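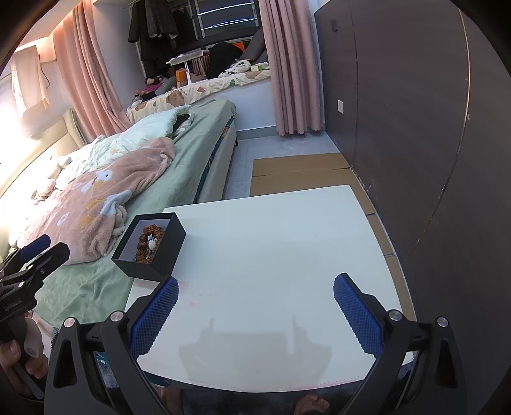
Modupe Mohammed had the low voice in a group called the Gallers, after Galler Street, where four of the five of them lived. Ifeanyi Oyewole lived two blocks over and was let in because he could reach the high notes without his face turning red.

They practiced under the rail bridge at the end of the street. When a train came they held whatever note they were on until it passed. Mrs. Uzor, who ran the bakery, left her back door open on warm nights and sometimes shouted that the second tenor was flat. She was usually right.

In September a man from Liteo Records came down to hear them. He wore a brown suit and stood with his hat on the whole time. They sang "Kustia," which Ifeanyi had written about a girl, or a boat, depending on when you asked him. The man listened to it twice.

"Who's the one on the bottom?" he said.

Modupe put up his hand.

"You're dragging them. You hear it?"

Modupe said he heard it. He didn't, but he had work at six in the morning and wanted to go home.

Liteo pressed 200 copies. The label had the name as the Gallows, and the man said it would cost too much to fix. They sold 51 of them, most at Mrs. Uzor's counter next to the rolls, and one to the priest, who didn't own a record player. The rest went into Ifeanyi's mother's hall closet. By spring the second tenor had joined the Navy and the baritone was engaged to a girl whose father wanted him in the roofing business.

Modupe drove a bus for the city after that, number 2765, until his knees quit. He sang in church but never in the front row.

Ifeanyi called him one winter, when they were both old. A radio station across the river had played "Kustia" late at night, and his granddaughter had recorded it off the air.

"They said Gallows," Ifeanyi said.

"Well, that's what's on it."

"You want to hear it?"

Modupe sat down on the bench by the phone. There was a hiss, then the five of them, younger than he remembered and a little fast. He listened for the bottom part. It came in behind the others every time, just slightly — he could hear it now.

"You still there?" Ifeanyi said.

"Play it again," said Modupe.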